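Minutes, Chores Club (the "can a machine do it yet" group)
Sun 14 November, upstairs at Trestetti

I'm doing the minutes again, so they're going to be in my words and they're going to wander. If you want the tidy kind, the pen is right there on the shelf and you are welcome to it.

Minutes from October were read and passed with one fix. I had written that the Zirnora folding machine did a bath towel in 36 seconds. It did a hand towel in 36 seconds. The bath towel it ate. Sorry, everybody.

1. Dues and room

Balance is 642 dollars after the room. We keep the room through spring. The radiator by the window is still either off or volcanic, so bring layers.

2. Zirnora folder, second look

We had the loan unit for four weeks and it went through three kitchens. My own feeling is that it's a nice machine for people who own only T-shirts. You have to clip each piece on by the shoulders, one at a time, and by the time I've found the shoulders I could have folded the thing on my hip while talking on the phone (and I do). Two households liked it a lot more than I did! One of them has teenagers, and the teenagers would use the machine when they wouldn't fold, so there's something in that.

Fitted sheets: no. We didn't even put it to a vote.

It goes back to Zirnora with our notes. Grethe has the box and the foam.

3. Picking up and putting away

This was the long one and we ran over, which was mostly my fault. The question on the agenda was "Can a machine clear a table yet?" and I'd asked for it because I think putting things away is the chore that eats the day. Vacuuming is sort of handled. Dishwashers are handled if you load them. But the stuff that's just out, the fruit and the chargers and the mail and whatever came home in somebody's pocket, all of that still goes one piece at a time through a person's hands.

I went over how the learning side of it works now, as far as I follow it. A person wears the robot's fingers, more or less, and does the job, and the machine is supposed to pick up the habit from lots and lots of those tries. So it's still a person reaching over a table for a small round thing, only with gear strapped on.

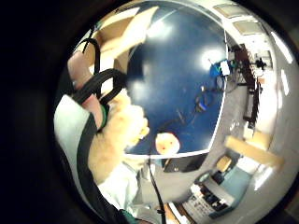
Grethe Bach said she'd believe it when it could tell a good peach from one that needs eating today, since that's half of what you do when you clear a counter. She said picking up isn't the chore, deciding is, and that she'd spent longer that morning wondering whether to keep a lid than it would take any of us to wash the pot. She also wanted it in the minutes that she is not against the machines and would take one tomorrow if it came with a return label.

It's in the minutes, Grethe.

I half agree. Deciding is a lot of it. But on a weeknight I know perfectly well where the lid goes and I still don't get up, and I'd be thrilled with something that only did the dumb part. Put the round things in the bowl, put the flat things in the tray, leave the rest in a heap for me to look at. That would already be a different evening!

There was some back and forth about the Stirix arm, which a few people saw at the mall demo. It was shown 91 items and it put 84 of them in the right bin, and the folks who were there said the crowd clapped. I asked what the other seven were. Mostly soft things, it seems, plus a pair of scissors it wouldn't go near. Somebody thought the scissors were good sense on its part. Somebody else pointed out that the items came to it one at a time on a plain mat with good lights, and nothing on my kitchen table has ever arrived one at a time.

Then we got onto cords. I don't think we've had a meeting yet where we didn't get onto cords. A piece of fruit is pretty kind to a machine: it's round, it's one color, it stays the shape it was when you looked at it. Cords are a whole other animal. They hide what's under them, they're hooked to something you didn't mean to move, and you pull one and three come along. I'd like to see any demo begin with the cords on the table already, and an open box, and a few small things scattered near it. 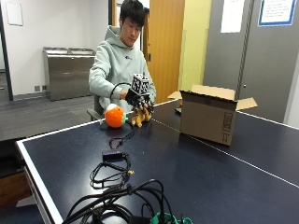
So my proposal was that we stop scoring gadgets on clean tables. From now on, whoever tests something has to use a table the way it stood when they got home, no straightening first, and write down what the machine did and also what it left. I'd like the left-behind list more than the score, to tell you the truth. Carried, with one abstention from a person who says their table would be unfair to anyone.

We also agreed a "put away" only counts if it ends up where you'd look for it. The Toft drawer sorter got full marks from us last winter and I am still finding my good scissors in with the candles.

4. Shop floor corner

Short this time. The bakery downstairs tried the Toft shelf scanner, which tells you what's low. Everyone agrees it does tell you. Then a person goes and gets the flour. The owner would pay more for a thing that got the flour and knew nothing. I thought that was the best line of the afternoon, and we'll ask if we can come down and watch a delivery before opening, to see which bits of it are lifting and which bits are fussing around. My guess is fussing.

5. Odds and ends

The window vacuum is back in the closet and somebody please charge it.

Whoever left a casserole dish with a blue lid, it's with me.

We will not be reviewing the cat feeder a third time.

6. To do

Me: type up the messy table rules, one page, large print.
Grethe: box up the Zirnora, send the notes with it.
Whoever has the Stirix contact: ask if we can bring our own stuff to the next demo, cords included. Don't warn them how many.
Everyone: pick one table at home and don't clean it for us.

Next meeting is same room, same time, second Sunday. I've been told to bring the lemon bars and not the other ones.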